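Session 4: Reading a Listing Without Losing Your Mind

Instructor: Kanyarat Wattanapong

Before you start: have the Saengthong listing packet open. If you left it at home, share with a neighbor and look sorry.

1. Days on market
A home that has been listed for 18 days is not stale. A home that was listed for months, pulled, and relisted last week under a fresh headline has been listed for months. Check the history.

2. Adjectives
"Cozy" is a measurement. "Full of potential" is a repair estimate with the number left off. Circle every adjective in the packet, then read the listing again with those words crossed out. What remains is the house.

3. The monthly picture
Buyers memorize the asking price and forget the dues. A $3,000 special assessment will not appear in the headline. Ask the association for its reserve study and the last 2 years of meeting minutes. Read the minutes, dull as they are. Roofs come up.

4. The walk-through
Allow 30 minutes at the least. Run the taps, open the closets, stand still and listen for the road. Staging is pleasant and none of it comes with the house, so look at the outlets, the window seals and the ceiling corners. Set dining tables are especially good at eating up your time.

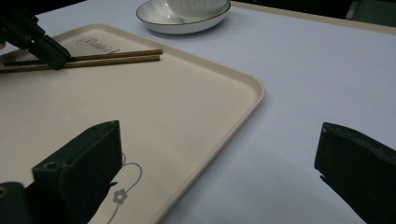
5. For next time
Compare listings A and C from the packet, one page. Rattana Mahawong will lead the discussion on closing costs. Bring a calculator and a snack.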